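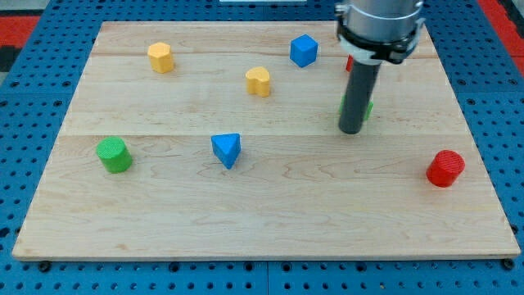
Kwabena Akolgo told us at the end of his session that he had come in with one story ready, the one about his uncle and the goat stew, and that he never got to it. He talked about where everybody sat. Then he talked about who did the dishes, and why his mother wouldn't let anyone read at dinner except his grandfather, and by then it was time to go home. He asked if he could come back for the goat.

Yes! Please come back for the goat. And if you have a goat of your own, so to speak, we would love to hear from you too.

Call for participants: The Kitchen Table Recordings, second season

We are looking for people who live in Kistirside, or who used to, to talk with us about the tables they grew up at. Who cooked, who came by without calling first, what got argued over, what was never said, which radio station was on. Bills paid there, hems pinned there, homework cried over there. Kitchen table, card table, a door laid across two crates, the counter with three stools, it all counts. If your family ate on the couch in front of the game, that counts as well, and we have far too little of it so far.

The project began as a single evening at the Petridis Reading Room, with a borrowed microphone and a lot of coffee. The archive now holds 3,793 minutes of people talking, and we still get surprised by almost every session. One woman spent most of hers on the subject of butter. It's one of the best things we have.

Who we would like to hear from

Anyone 16 or older. You don't have to be a good storyteller, and you don't need to have had a happy childhood or an unusual one. People often write to us to say that their family was too ordinary to be of use, and then they mention that their father ate the same sandwich at the same hour every night for thirty years, and we are on the phone to them before we've finished the email.

For this season we are especially hoping for:

People who worked nights, or grew up with a parent who did
People from the blocks behind the old Tromik bakery, on either side of the tracks
Anyone who shared a kitchen with another family
Foster kids and foster parents
People who moved here as adults and had to work out what dinnertime meant in this town
Brothers and sisters who remember the same meal differently (come together, or come apart, both are wonderful)

Sessions can be in English, Greek, Spanish or Twi. If you'd be more comfortable in another language, tell us which one and we'll try hard to find somebody.

What happens at a session

You sit down with one of our interviewers in the small back room at Petridis. There's tea, coffee and usually some kind of cake. We begin by asking you to draw the room as you remember it, with a pencil, as badly as you like, and to mark where everyone sat. Most of the conversation grows out of that drawing. There's no list of questions to get through, and if you want to stop, or skip something, or go back and say it another way, just say so.

A session lasts roughly 2 hours, with a break. Morning sessions begin at 10 and evening ones at 6:30. If stairs or travel are a problem we can come to you.

You're welcome to bring something along: a recipe card, a spoon, a photo, a tablecloth with the gravy stain still in it. We'll ask if we may photograph it, and it goes home with you the same day.

What we give you

A $40 gift card for the Mindora Grocery, handed over when you arrive, so it's yours even if you decide after five minutes that you'd sooner be somewhere else. Bus fare both ways. A copy of your full recording and a written transcript, which you can correct before anybody outside the project sees it. We can also arrange child care in the next room if you let us know a week ahead.

What we do with the recordings

They're kept in the archive at the reading room, where visitors can listen on headphones. With your permission, we may also use short pieces in the listening evenings we hold each winter, or in the booklet. You choose how you're named: full name, first name only, or no name. You can ask for parts to be closed, for a few years or for good. You can change your mind later on, too. Two people from last season did, and it was no trouble at all.

Because these stories nearly always have other people in them, we'll talk with you beforehand about anyone living who might mind. Sometimes that means changing a name. Once it meant calling a sister in Ohio, who had quite a lot to add.

We're also looking for interviewers

We have room for 4 new interviewers this season. You'd do one or two sessions a month through the spring, and you'd be paid $75 for each, plus paid training. The training takes place over six evenings in September and covers the recording gear, consent, how to leave a silence alone, and what to do when someone gets upset. You'll be interviewed yourself before you interview anybody else. It's the part people dread and then can't stop talking about.

No experience necessary. We care much more about whether you're curious and can turn up on time. If you speak one of the languages listed above, please tell us in your first line so we don't miss it! Transcribers are welcome to get in touch as well; that work can be done from home and is paid by the recorded minute.

How to get in touch

To take part as a speaker, leave your name and a phone number at the front desk of the Petridis Reading Room, or fill out one of the yellow cards by the door. Tell us whose table you'd like to talk about and what times of day suit you. A sentence or two is plenty. Someone will call you back for a short chat, and you can ask anything you like then.

To apply as an interviewer, leave a note at the same desk, up to one page, about a meal you remember and who was there. Please don't send a resume. We'll invite people in for a conversation in small groups, with food.

Speaker sign-up stays open all season. Interviewer notes should reach us before the end of August. If you've already recorded with us and thought of something else on the way home, you don't need a new card, just call the desk and ask for another session.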